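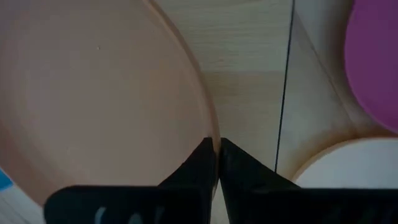
A peach-coloured plate on the pale wooden table. Entered under "orange", see Colour names.

Skamum Plates and Stands
README and data card, version 12, 7/16/24

Skamum is a collection of written records about putting plates on a table and then, where possible, standing some of them up in a wire stand. There are 1000 records. Each one says which plates were out, where the stands and the plant were, what was meant to happen to them, and how the table looked at the end. If you were hoping for food, there is none.

The collection was put together at Prenthorpe and is looked after by Yolotzin Varela, who also wrote most of the notes column and would like it known that the spelling in the early ones is inherited.

What is in the box

records.csv, one row per table
objects.csv, one row per thing that may appear on a table
layouts.csv, the 12 standard layouts and their names
notes.txt, everything that wouldn't fit in a column
README, which you have found

The four files use plain commas and plain text. Spreadsheet programs will try to turn the layout codes into dates. Import them as text and save yourself an afternoon.

The things

Plates. Round, plastic, raised rim, one colour each. They are picnic plates in spirit and have the picnic plate's habit of clinging to its neighbour. Not every plate is used in every record. When a layout says "all plates" it means all the plates listed for that layout, and we are sorry about this.

Stands. Thin black wire. They are recorded as "upper" or "lower" according to which side of the table they began on, and they keep that name for the rest of the record even if they have since swapped places. A stand on its side is "tilted" or "down". A stand that is only thinking about it is "up".

The plant. A small potted succulent. It began as decoration and was promoted to an object when people kept moving it out of the way without writing that down. It now has its own row in objects.csv and more entries in the notes than the light grey plate.

The table. Light wood, in planks. The grain is faint and some of us used it as a ruler for a while. Please don't.

Columns in records.csv

record_id
A number. Gaps are deliberate. Do not renumber them to be helpful.

layout
One of the 12 names in layouts.csv. The names were chosen by different people on different days, so "Fan" and "Spread" are separate layouts and "Tidy" is the least tidy of the lot.

plates_out
Colours in the order they were put down, separated by a semicolon. Order matters in Stack and Fan and is decorative elsewhere.

stand_upper, stand_lower
up, tilted, down or absent. If a plate is in the stand, its colour follows after a slash, as in up/pink.

plant
near, far, middle or off. "Off" means off the table. It has no bearing on the plant's health.

aim
A sentence in ordinary English. "Put the pink plate in the upper stand." "Stack by size, then give up on size and stack by colour." The second one is real and it is record 90.

end_state
What was on the table when the record was closed, written from looking at it. Where this disagrees with the aim, believe this.

tidy
yes or no. See below, with patience.

notes_ref
A line number in notes.txt, or blank. Blank means nothing odd happened or that the oddness had stopped seeming odd.

Colour names

This took up more of the project than any sensible person would have allowed. The rule is one plain word or a plain word with "light" in front of it. So we have pink, orange, light blue, light grey, and so on down objects.csv. We do not have salmon, coral, apricot, powder or magenta, all of which were once in the file and one of which was in it three ways.

The orange plate is the hard case. Up close it is peach, and from the far end of the table it can be argued into orange by a determined person. It is entered as orange throughout. If your own work depends on telling peach from orange, treat our column as an opinion.

Light blue and light grey have been mixed up in some older records. Layout Stack is the worst for it, where only a rim shows. We corrected the ones we could settle from the notes and put a question mark after the others. The question marks are part of the data. Please stop reporting them as typing errors.

How a table was set

The person setting the table took a layout card, put the stands down first, then the plates, then found somewhere for the plant. The starting arrangement was written up before anything else was done. The cards give rough places only: "top, a bit left", "under the pink one", "where the blue one usually goes". We tried measured positions in an early version and got very accurate records of very dull tables.

Overlaps were allowed. A plate may begin half under another, or behind a stand, or with a stand leaning across it. Plates starting flush with the table edge were not allowed after version 11, the reasons being noise and bending down.

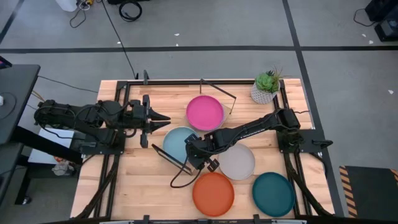 Colours were never matched to places, so don't expect pink to live at the top or light blue to the left. It will look that way for a stretch of the file (Layout Fan again) and then stop. If you are sorting the records by colour, shuffle them first within each layout.

What we mean by tidy

The tidy column was filled in by people, using their eyes and their upbringing. A table counts as tidy if the plates are where the aim said, no plate is resting on a stand it isn't in, and you could put a cup of tea down without moving anything. The tea test was never written on the cards. Everybody used it anyway, and in the end it was simpler to adopt it.

Two things surprised us. A good stack with a stand lying down next to it was marked untidy nearly every time, even when the aim never mentioned the stand. And a plate standing up properly made people forgive almost anything else on the table. If you want to use the column as a measure of whether the aim was met, don't; compare aim with end_state and do the work yourself.

What it is good for

Checking whether your words for simple arrangements (on, under, behind, against, leaning) mean what you think they do. Teaching people to write down what is on a table without also writing down how they feel about it. Trying out ways of sorting things that differ mostly in colour. Small exercises in cleaning messy records, for which we have supplied plenty of mess at no charge.

What it is bad for

Anything to do with crockery. Plastic plates sit, slide and stack differently from china ones, and there is no china here. It won't tell you how to lay a table for dinner, how to load a drying rack, or what a household does with its plates. It has no bowls, cutlery or glasses, and the one request we had for spoons was declined on grounds of morale.

It is also a small world. One table, the same few colours, the same two stands, one plant. Anything you learn about plates in general from it should be said quietly.

Known problems

Stands that were recorded as "up" and then moved are sometimes still "up" in end_state when the note says they had gone over. Trust the note.

The word "behind" was used from where the writer stood, and writers did not all stand in the same place. The cards now say "further from you". The older records don't.

Several aims mention "the spare plate". There was a spare plate. It was whichever one wasn't doing anything.

A missing plant is entered as off, and so is a plant moved off on purpose. We haven't found a way to tell them apart.

Changes in this version

Colour names brought down to the short list.
Zarkmont layout renamed Corner, to the relief of everyone who had to spell it.
Chávez layout keeps its name and now keeps its accent too. Save your files as UTF-8 or it will lose it again.
Blank end_state rows taken out and the gaps in numbering left alone.
Plant added to objects.csv.

Planned for August: a second pass over "behind", and a proper list of which notes belong to more than one record.

Using and crediting it

Free to use, copy and change, including for money, should you find a way. Credit it as "Skamum Plates and Stands, Prenthorpe" with the version number. If you fix something, send the fix along with the record_id and the old value. Corrections go to Yolotzin Varela, care of the Prenthorpe office. Mark them "plates", or they get filed with the kitchen rota.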